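Final Project Report: Cheap Table Settings for Small Spaces
Athina Lambrakis
Flostoddale Community College, Intro to Home and Hospitality
Aug 11, 2018

What I wanted to do

My project started back in March when my roommate and I had friends over for noodles and we ran out of forks before the food was even ready! I had a whole drawer of chopsticks and no idea how to set them out nicely. So when we had to pick a topic for this class I went with table settings you can put together on a small table with almost no money. Mine came in at just over 30 dollars, and that includes the stuff I bought and didn't end up using.

What I used

The tray is plain white, long and narrow, and I got it at Maddocks in Stumley. I liked a blue plate there too but it was too wide to leave room for a bowl. For the cover I wanted brown because the table is white and white on white looks like a dentist's office to me. I also had two light wooden sticks, which I kept together with a rubber band (more on that in a minute).
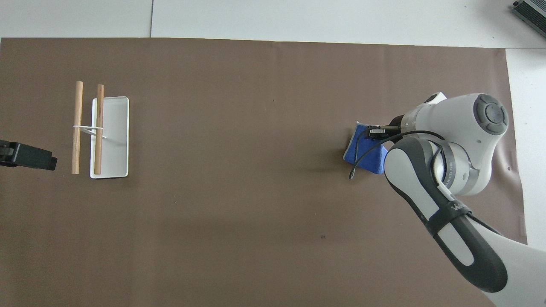

Fig. 1. The tray and the banded pair on the brown cover.

The rubber band was my favorite part of the project, and also the part I argued about the most. If you loop it around both sticks up toward the top, you get a pair that stays together, and little kids or total beginners don't chase one of them across the table. My lab partner thought it looked unfinished and wanted me to use ribbon. I tried ribbon at home - it slid right down, and it took forever to tie. The band takes a second. I picked white so it would match the tray, and I think it looks fine.

Laying the pair across the tray was plan B. I had wanted a proper chopstick rest from the Brudoto catalog, but shipping was going to take 16 days and I didn't have 16 days.

Adding color

Everything up to then was brown, white and pale wood, which is calm but kind of sleepy. My teacher's comment on my draft was "where does the eye go?" and I didn't have an answer. So I added a blue cloth, a really strong royal blue, to work as the napkin.
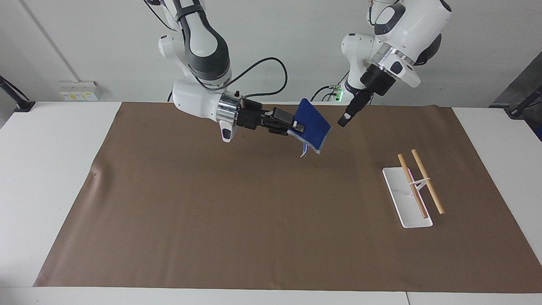
I went back and forth on how to fold it. A flat rectangle beside the tray was the neatest, but a loose fold shows off more of the color. I wrote down the loose one as my final choice. One thing to fix before I do this for real guests is to snip off the tag!

What I would change

I would iron the cover. It gets faint creases and I notice every one of them. I'd also like to try a shorter tray so there's more space for a soup bowl, and maybe a second blue thing, like a small cup.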